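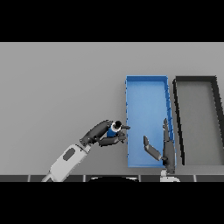 A blue tray on a grey tabletop, from above.

Reading Old Manuscripts, week 4
The parts of the book that aren't the text

Right, last week we did letterforms and most of you now have strong feelings about the long s. This week we leave the words alone (nearly) and look at everything else a handwritten book can tell you: who owned it, who bound it, who wrote rude things in the margins. I love this bit of the course and I'll probably talk too fast, so keep these notes by you.

Our main example is the Brultby volume, a sermon collection copied by hand in the seventeenth century. You have all met it in the reading room by now. It has 81 leaves, and if you've written "81 pages" in your notes, please go and change it! A leaf has two sides. We call the front the recto and the back the verso, so f. 12r is the front of leaf twelve and f. 12v is the back. The f. is for folio. When you mean several leaves, write ff. and give both ends in full.

Who numbered it?

Somebody pencilled numbers in the top right corner of each recto, and that's the numbering we cite. There is an older set in brown ink, which starts on what is now f. 3 and goes wrong at 15, where the writer used the same number twice. Don't throw the old numbers away. If a Victorian catalogue quotes "leaf 40", it may well mean the ink number, and you'll waste a whole afternoon (I did) hunting for a passage that sits a couple of leaves further on.

So, in your descriptions, give the pencil number first and put the ink one in brackets after it where it differs.

Gatherings

Books like this were made from sheets folded and tucked inside each other, then sewn through the fold. Each little bundle is a gathering, or a quire if you prefer, and I use both words without thinking. The Brultby volume is mostly in gatherings of eight leaves. The last one is short, and there's a stub visible after f. 79 where a leaf has been cut out.

Was it blank? Was it something an owner didn't care for? We can't say. The catchword at the foot of f. 79v (that's the word at the bottom that tells you what the next page begins with) does match the top of f. 80r, so no text seems to be missing between them. My guess is that the copyist made a mess of a leaf and took a knife to it, but I'd mark you down if you wrote that as a fact, so I'd better not do it myself.

Hands

There are at least three. I want you to call them Hand A, Hand B and Hand C and to resist giving them names and personalities until we've finished.

Hand A wrote the sermons. Neat, upright, a bit cramped towards the ends of lines, brown ink that has faded unevenly. Hand B added the title on f. 1r and the list of Bible readings inside the front board. It slopes, it's larger, and the ink is much blacker. Hand C only turns up in the margins, mostly in the second half, and mostly to disagree.

How do we know B is later than A? On f. 1r the title has been squeezed in above the opening words, and the tail of one letter runs down over the first line of the sermon. Ink on top of ink is about the best evidence you can hope for. The handwriting style also looks later, though I'd lean on that less, as plenty of people went on writing at seventy the way they were taught at ten.

A title added later is a reader's opinion. Whoever B was, they decided this was a book "Against the Superstitious", and every catalogue since has repeated it. Read the sermons themselves and there are long stretches about harvest, debt and looking after your neighbours. Keep that in mind whenever you meet a neat title on a messy book.

Owners

Two names of collections crop up, and both are in your glossary. The Dernetti bookplate is on the front pastedown, partly lifted, with the ghost of an older label under it. The McIver sale came afterwards, and the lot number, 2,722, is written on a small round sticker on the spine. When you write up the provenance, list what is physically in the book first, then what you got from sale catalogues, then anything you've worked out for yourself. Keep the three apart, please. I can't tell you how many descriptions I've read where a hunch from one paragraph has become a certainty by the next.

The gap between the copying of the book and the bookplate is long and we know almost nothing about it. That's fine. Write "not traced" and move on.

For next time

Pick one opening (a verso and the recto facing it) from the Cellow facsimiles and write a description of up to 2,000 words. I want leaf numbers, number of lines, catchwords, any change of hand, and every mark in the margin, including the dull ones. Transcribe four lines exactly as they stand, with abbreviations expanded in round brackets. If you can't read a word, put a question mark in square brackets.

Files to me by Sunday evening. The reading room has asked again for pencils only, and I did see that biro.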